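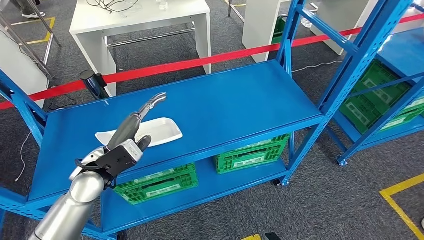
Hanne Lahtinen replied:
You paid how much for the Tallix? For painted shelves? I had the same unit in my garage and the middle one bowed before I'd filled it.

torquewrench62 wrote:
Bowed under what, though? Everybody says "bowed" and then you find out they stacked floor tile on it.

Hanne Lahtinen replied:
Paint cans. Full ones, I'll give you that. The box said 30 pounds more per shelf than I had on there.

Philomena Abubakari wrote:
Those ratings assume the weight is spread out evenly and the floor is level. Whose garage floor is level? Mine slopes to the drain and I lose nearly an inch from back to front. I shimmed two legs and haven't had trouble.

torquewrench62 wrote:
Exactly. I wouldn't trust the number on any box, Tallix or Stolteck or whatever. Cut it in half and bolt the thing to a stud.

gravelpit_1004 wrote:
Bolting is overkill for a low unit. I've never bolted one in my life.

Philomena Abubakari wrote:
Got kids? Mine climbed ours like a ladder.

gravelpit_1004 wrote:
No kids. OK, fine. Still say it's overkill for me.

Hanne Lahtinen replied:
Back to the price. Stolteck sells the same gauge steel for less. The "powder coat" on the expensive ones scratches just as fast - drag one toolbox across it and see.

bluebayou wrote:
OP here. I went with blue metal because the wood ones I built got moldy in March. White tray on top for screws and small junk. Not taking it back over a forum argument, sorry.

torquewrench62 wrote:
Tray is fine. Put the heavy stuff at the bottom and check the bolts in a month. If it bows, post it.

Hanne Lahtinen replied:
And keep the receipt.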